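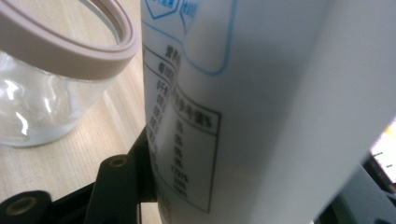 How Engineers Compare Robot Grippers

A gripper is the part of a robot that holds things. It does the job of a hand, but most grippers have only two fingers. The fingers move toward each other to close and away from each other to open. Some grippers are fixed to a robot arm. Others are hand-held, so a person can carry the gripper to an object and work it directly.

Two grippers can look alike and still hold things very differently. To find out which one suits a job, engineers test them on the same objects and write down the results.

What the gripper has to hold

A large, round container is a common test object. A flat finger touches a curved wall along a narrow line. The rest of the finger touches nothing. All of the squeezing force goes through that narrow line.

Size matters too. Every gripper has a widest opening, called its stroke. If the container is wider than the stroke, the fingers can't go around it. They can only push against its side.

The label on a food container often lists what is in each 100 grams or 100 milliliters. A tester is more interested in the mass of the whole container. A full package with a mass of 1000 grams needs much more grip than the same package when it is empty.

Words to know

Finger: the part of the gripper that touches the object.
Pad: a softer layer on the inner face of a finger.
Stroke: the distance between the fingers when they are fully open.
Grip force: how hard the fingers squeeze.
Friction: the force that resists sliding between two surfaces.
Threaded insert: a small metal ring set into plastic so that a screw can hold tightly.

Fingers and pads

Many test fingers are made of hard plastic. Hard plastic keeps its shape, but it can slide on a smooth surface. A pad of rubber or foam adds friction. It also squashes a little, so more of it touches the object.

Pads wear out. The edges fray and small fibers come loose. A worn pad may give a different result from a new one, so testers record the condition of the pads before they begin. Fingers that attach with screws can be taken off and replaced with another pair. 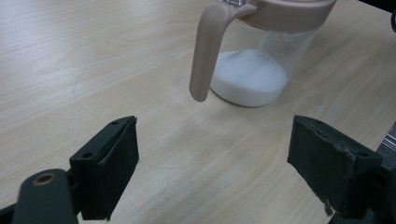
Where to grip a pitcher

A small pitcher with a handle gives a gripper two main choices.

Choice 1: the body. The fingers close on both sides of the clear wall. The load sits between them. The gripper must open wider than the body, and thin plastic may bend if the grip force is too high.

Choice 2: the handle. The handle is narrow, so the fingers don't need to open far. But the load is off to one side. When the pitcher is lifted, its weight tries to turn it around the handle. Engineers call this turning effect torque.

White grains such as sugar or salt make the test harder. Grains can slide inside a container when it tilts. As they slide, the balance point moves, and a grip that was steady may start to slip.

What the camera adds

A camera mounted on the gripper moves wherever the gripper moves. The fingers stay in the same part of the view, and the object gets larger as the gripper comes closer. Very close objects may blur, and a large one can hide whatever is behind it. Clear plastic is also difficult, as light passes through it and bright reflections can cover its edges.

An Idik comparison

Idik tested two finger sets, named Imum and Diltik. Each set lifted the same container 10 times. The container and its contents had a mass of 811 grams. The grip force and lifting speed stayed the same in every trial.

A trial counted as a hold if the container left the table and did not slip. A trial counted as a slip if the container moved between the fingers, even slightly. The two sets were not tested on a handle, so the results apply only to gripping the body.

Try it yourself

You need two rulers, an empty plastic cup, some dry rice and two strips of craft foam.

1. Hold one ruler in each hand and squeeze the cup between the flat sides.
2. Lift the cup a short way above a tray. Record "hold" or "slip."
3. Repeat until you have 10 results.
4. Tape a foam strip to each ruler and do the same number of lifts.
5. Fill the cup halfway with rice and run both tests again.

Change only one thing at a time. If you change the foam and the rice together, you can't tell which one changed the result.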